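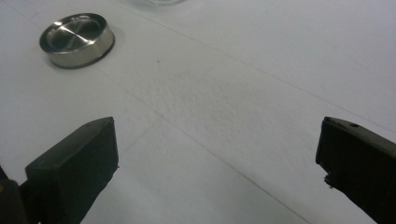 A handheld gripper at the Bamstead open day, with a small steel container on the table beyond the fingers.

The Bamstead Open Day is a yearly robotics demonstration held every May at the old Rajput building in Bamstead, and I've been to three of them now, so I volunteered to write this entry when the old one got deleted for being two sentences long. It's put on by Wuton, a small automation shop that works mostly on teaching robot arms to handle ordinary household stuff. Most of what follows comes from the printed program, a few long chats with the people who run it, and my own notes (which are messy, sorry, please fix anything I got wrong).

Background

Wuton started out fixing packaging machines. Gaurav Kashyap, who founded it, told me the first open day was really just a lunch for the families of people who worked there. Somebody's kids wanted to try the equipment, the kids had a great time, and the next year there was a sign on the door and a line outside it. The sign was handwritten and is still in the lobby.

The event moved to the Rajput building when the original shop got too cramped. The building used to be a fabric warehouse and it has great big windows along one side, plus a freight elevator that visitors aren't allowed to use. I asked. Twice.

Attendance at the most recent one was 1,225, up from 770 the year before. The jump caught everyone off guard, and the coffee ran out before eleven in the morning.

The day itself

Doors open at nine and things wind down by four. You get a paper map at the desk and you can wander in any order you like, although the talk upstairs has fixed times and only 60 seats. If you care about the talk, go get a seat ticket first thing. I didn't do that my first year and ended up listening from the stairs.

The ground floor is where the hands-on tables are, and for me that's the whole reason to go! Visitors get to hold a gripper themselves – no arm, no motors doing the thinking, just you moving it over a table and trying to pick something up. There's a camera on the tool, and it sees the job from the tool's side, looking out past the two fingers. What you do with it gets recorded, and the recordings can be used later to train a robot to do the same kind of task.

People come in expecting the big arms to be the main attraction, and then they spend forty minutes at the tables. It's harder than it sounds. Your own hand knows how wide to open for a cup without you giving it a thought, and with two blocky black fingers you have to plan the whole approach. Low, round metal things are tricky because there isn't much side wall to grab. Glass is tricky in its own way, as see-through objects give a camera so little to go on.

Savita Tiwari runs the tables and has a nice way of teaching it. She doesn't tell you much. She lets you miss a couple of times, then suggests you come in slower and stop before you close. I went from hopeless to pretty okay in one turn, and then I got cocky and went back to hopeless.

The upstairs talk

Kuldeep Kandpal gives the talk, which runs half an hour with questions after. It changes every year. The one I liked best was on why plain surfaces are used for so many of the practice tasks. His point was that you start the robot with as little clutter as you can and add the mess back in later, a bit at a time. Somebody asked him when a robot would be able to do the dishes, and he said he'd been asked that at every talk he'd ever given and his answer kept getting longer.

The slides go up on the Wuton site over the summer. The audio usually doesn't, so take notes if there's a part you want to remember.

The Rulness exercise

Rulness is the name of the table game that closes the day. It's named after a typo in an early handout (it was supposed to say "rules") and the name stuck. Two visitors take turns moving a small object from one spot to another with the handheld gripper, and each turn has to be done a little differently from the last – a new angle, a new starting place, the other hand. If you repeat yourself, you're out.

It's a game, sure, but there's a practical side to it. A robot that has only seen one way of doing a job tends to get stuck when anything changes, so variety in the recordings is worth a lot. Shakuntala Jaiswal came up with the rules and still referees. She's strict! I was called out for what I thought was a completely new wrist angle, and I'd like it on record that I disagree.

Visiting

Entry is free. Kids are welcome on the ground floor and can use the grippers with an adult next to them. The parking lot behind the building fills up early, and the street out front has a two-hour limit that does get enforced. The ground floor is all level, and there's a regular passenger elevator by the front desk for the talk.

School groups should write ahead to Neelam Pandey, who sets aside the first hour for them. Pictures are fine on the ground floor but you need to ask before taking any upstairs.

Bring a snack. They've promised more coffee for next time, but I'm bringing a thermos anyway.

Filed under: Robotics events | Open days and demonstrations | Bamstead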